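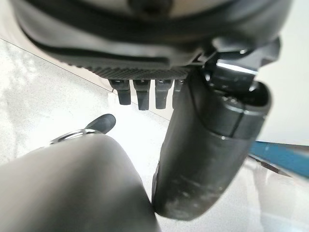
Santino Echeverría writes that he has tried everything short of paint on his black gear and the pale gray scuffs keep coming back every time it dries, and could we please put all the advice in one place. We can, Santino, and thank you for the push! What follows is pulled together from the letters we get at Zapata about dark, dull and slightly glossy finishes, and the wear that shows on them.

## Care of dark finishes: your questions

### Is it a scratch or a smudge?

Try a soft cloth and plain warm water before you reach for anything stronger. A surprising number of pale marks are something that rubbed off another object — a wall, a drawer front, the sole of a shoe — and they lift with a little patience. If the mark disappears while the surface is wet and comes back when it dries, you are most likely looking at a shallow scratch. Run a fingernail across it very lightly. If the nail catches, the scratch is deep enough that wiping won't do much for it.

### What can I use on a matte surface?

A drop of dish soap in a bowl of warm water, and a cloth you wouldn't mind using on your glasses. Please stay away from furniture polish, car wax and those lovely-smelling sprays. They leave shiny patches on a dull finish, and a shiny patch is much harder to live with than a gray scuff (I speak from the experience of one ruined radio).

### And on something glossy?

You have more choices there. Our Follel cream was made for smooth, glossy plastic, and a dab the size of a pea is plenty for a rounded lip or a curved lid. Work in small circles, let it haze over, and buff with a clean part of the cloth. For a deeper mark on solid, unpainted plastic, some of our readers go on to 4,000 grit paper, used wet, before the cream. Try it on the underside first, and don't do it at all on a painted or coated piece.

### How do I clean ridges and fine grooves?

With an old toothbrush, nearly dry, going along the grooves and then once across. Pascual Ulloa swears by a wooden toothpick wrapped in a scrap of damp cotton for the very narrow ones, and I have come around to it. Seams and joint lines want the same treatment. Keep the water to a minimum so it doesn't run down inside, and unplug anything that has a cord.

### Will a black marker hide the scratches?

For an afternoon, yes. Most markers dry a little purple or a little brown, and on a matte finish you'll see the line from across the room as soon as the sun gets to it. If you already did it, rubbing alcohol on a cotton swab will usually take the ink off bare plastic, but test a hidden corner, as it can cloud some finishes.

### Should I worry about wear at the tips and edges?

Not for its own sake. Whatever sticks out gets bumped, and a scuffed end is normal on anything that earns its keep. I leave mine alone unless there is a rough spot that could snag a sleeve or mark the tabletop.

### Can I send you a question?

Please do! Write to the Zapata care desk and tell us what the thing is made of, if you know, and what you have already put on it. We're slower to answer in September.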